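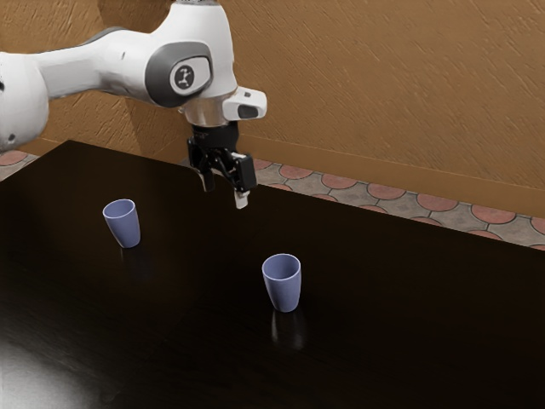 Third-person view, simulated: one arm, two cups, gripper open.

# Lullton Cups

Lullton Cups is a small set of simulated manipulation episodes made to test whether a policy can use a wrist camera when the outside view leaves something out. It goes with the Dralluvach training code and can also be used without it.

## Contents

The set holds 500 episodes. Each has 2 colour streams, one from a fixed third-person camera and one from the wrist, along with joint positions, gripper opening and a line of instruction text. Everything is rendered. There is no real-robot footage in this release.

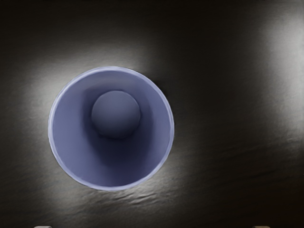 The ball is the reason for the wrist stream. From the side, two cups of the same colour and shape can't be told apart by what is in them, so a policy trained on the fixed camera alone has to guess. Ball position is stored in the state file but should be kept out of the policy inputs.

## Rendering

Lighting and surface textures come from the Villalba scene pack. The tabletop is dark and reflective, and its highlights look quite different at close range. We left them in.
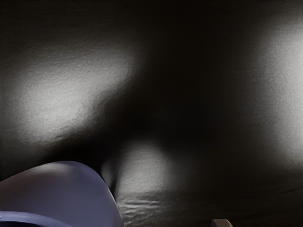

Wrist view, simulated, with bright patches on a dark, grainy surface.

## Baseline result

We trained the same network twice, once with each camera setup, and scored both on held-out episodes. The version with both streams finished 53 more episodes than the fixed-camera version. Most of its remaining failures were poor grasps at the rim, with the correct cup chosen.
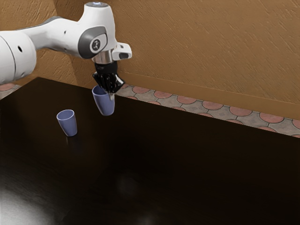
Grasps are made at the rim, with a finger inside the cup. Contact there is sensitive to the physics time step, and changing the default will alter the scores. Please report the value you used.

## Known limits

- Cup colour is the same in every episode.
- Depth is not included.
- Instruction text is in English only.
- Episodes that ended in a dropped cup are labelled as failures and kept in the set.

## Changes

March: fixed swapped left and right finger labels in the state file. Scores are not affected.

Related items

Dralluvach training code
Villalba scene pack
Golwood Drawers
Golwood Drawers: wrist camera calibration notes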